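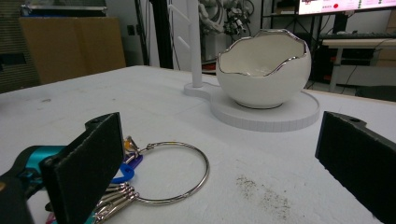 A full ring of keys on the table, with a bowl and a stand waiting behind.

The bowl by the door

I have become a complete bore about keys. It began with a house move to Tremstead and a front door I couldn't lock on the first night, and it has ended with me standing in other people's halls, admiring where they put things down.

Take the big ring. I used to carry mine on a mean little loop that split my thumbnail every time I added something, and then I changed to a wide, thin hoop and felt silly for having waited so long! There's room to slide the house keys round to one side and find the one you want by touch. Add some colour and it gets better still. A blue plastic cover on one key, a small orange tag in among the silver – that's all it takes to tell the front door from the shed in the dark.

Then there's the landing place, and this is where I get really excited. A white ceramic bowl shaped like a cracked eggshell, its wavy rim edged in shiny silver, is just the sort of thing I'd once have called too pretty to use. Use it! A bowl you like looking at is a bowl you'll walk over to. I love one on a stand, too, with a tall post and little angled pegs beside it, so that necklaces or a spare set can hang up while the rest goes in the dish.

Boonsong Khunthong, who cuts keys at the market in Festwood, has a wall of 100 blanks behind him and firm views on all this. "Big ring, fine," he told me. "But take off what you don't open." I went home and laid mine out on the kitchen table. There were 8 keys, and 2 of them belonged to a flat in Plemano I left years ago. Off they came, along with the one for a bicycle lock I no longer own.

My bowl lives on the hall shelf now, a hand's reach from the coat hooks. I'm already eyeing up a second one for upstairs – earrings, mostly, and the window key.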